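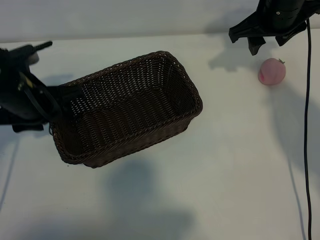

Progress report on the Urlow cell, to Kuruc, project Skullport
Second reporting period, submitted December 28, 2022
Prepared by Jouko Tuominen

The second period of the project was used mostly for maintenance of the Urlow cell, and less for new tasks. In the application we promised a two-arm cell which can run through a working day with no more than one stop for adjustment. At the start of the period we were not near this. The usual test is still the basket task: the left arm takes the basket by its end and holds it, and the right gripper picks up the peach from the table and puts it in. The long black cable from the right gripper comes down past the right side of the peach, and it was this cable, more than the arms themselves, that decided how our work went in the first weeks.

Cable routing

When the right arm went far to the left, the cable became tight before the arm reached its end position. The controller felt this as an outside force and stopped the motion, as it should. We first suspected the force threshold and spent several days on it. This was a mistake on our side, and I mention it so the hours in the time sheet can be understood. Valtteri Saarinen then moved the arm slowly by hand with the motors off and found the point where the pull begins.

We have made the free loop longer and moved the lower clamp. A longer loop has its own risk: it can lie on the table where objects are placed, and a gripper can catch it. For now the programs keep a forbidden strip at the right side of the table, and nothing is placed beyond it. A permanent solution would be a cable guide from above. Zikmont has offered us one, but the delivery is not before May. The left arm has its cable tied along the arm and did not need any change. 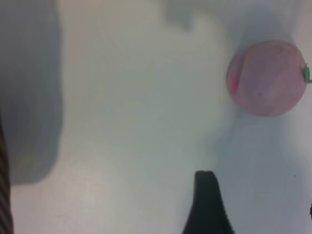 After the cable was changed, the calibration of both wrist cameras had to be done again. The wrist cameras are small and sit very near to the fingers, so a small turn of the camera bracket moves the picture a lot. In the old procedure we calibrated the camera only after a collision. Now we check it every morning before the first run. The arm goes to a stored position above a mark, and the program compares the mark with the saved view. If the difference is more than 2 mm, the operator loosens the bracket, corrects it and repeats the check. The check needs 10 minutes for the whole cell when nothing is wrong.

The focus of the wrist cameras is still a weak point. The lens is a compromise between the near distance, when the fingers are closing, and the far distance, when the arm is still looking for the object. We have tried two other lens settings. One gave sharper fingers and a worse table, the other the opposite. We went back to the original setting and marked it with paint on the lens ring, so that it can be found again after cleaning.

Gripper fingers

The fingers were the largest single item of work. Their ribbed surface collects dust, and in the basket task also small fibers from the weave. When the grooves are filled, the grip becomes worse little by little, and this is not easy to notice from day to day. We saw it only when we put the results from several weeks next to each other.

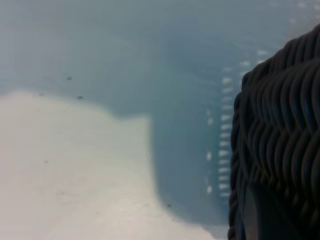 Gripper finger with the ribbed gripping surface, view from a wrist camera.

The cleaning is now part of the weekly list. The steps are as follows.

Move the arm to the service position and switch off the drive power.
Brush along the grooves with the soft brush, not across them.
Wipe with a cloth and alcohol. Do not spray anything directly on the finger, the camera is too near.
Look at the ribs with the hand lamp. If a rib is torn or has become flat, change the finger and its opposite finger together.
Tighten the finger screws with the small torque wrench and write the finger number in the log.
Run the morning camera check again before the cell is released.

We asked at first that the fingers are changed after a fixed number of grasps. This was not a good rule. Soft objects wear the fingers very little, and the basket rim wears them much more. The left gripper, which holds the rim, therefore needs new fingers more often than the right one. We now decide by inspection only. There are enough spare fingers for the next period if the use stays at the present level.

Test runs

The cell completed 1,923 runs of the basket task in this period. Over 38 hours were lost to stops, and most of this time belongs to the weeks before the cable was moved. I do not want to give a success rate for the whole period as one number, as the cell before and after the repair is in practice two different machines. The tables for both parts are in the annex, with the stops divided by cause.

One type of failure remains. When the gripper goes down inside the basket, the fingers work close to the wall, and the weave makes many small light points in the wrist camera view. The program sometimes takes these for the border of the object. It then opens too early or stays too long. Valtteri has added a filter for this and it helps in daylight. In the evening, when only the ceiling lamps are on, it helps less, and we have not yet found out why.
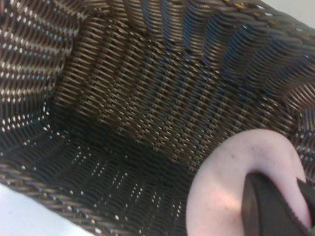

Finger against the pink object inside the basket, view from a wrist camera.

Changes to the plan

We ask Kuruc to accept two changes. First, the work on a second container type should move to the next period. The hours for it were used on the cable and on the finger log. Second, we would like to use part of the travel money for a lamp with adjustable arm, to be fixed above the table. The sum is small and the total budget does not change. A signed request is attached.

The operator manual is behind the schedule. The chapters on daily start and on finger service are written and have been tried by a person who had not used the cell before. She found that two steps were in the wrong order, and this is corrected. The chapter on recovery after a collision exists only as notes – I will write it myself, after we have agreed with Zikmont who is allowed to open the wrist cover during the warranty time.

Next steps

Until the cable guide arrives we keep the longer loop and the forbidden strip. The evening light problem will be studied first, with the new lamp if the request is accepted and with a borrowed one if not. After this we repeat the full-day test two times, once with each of us as operator, and send the logs to Kuruc together with the missing manual chapter.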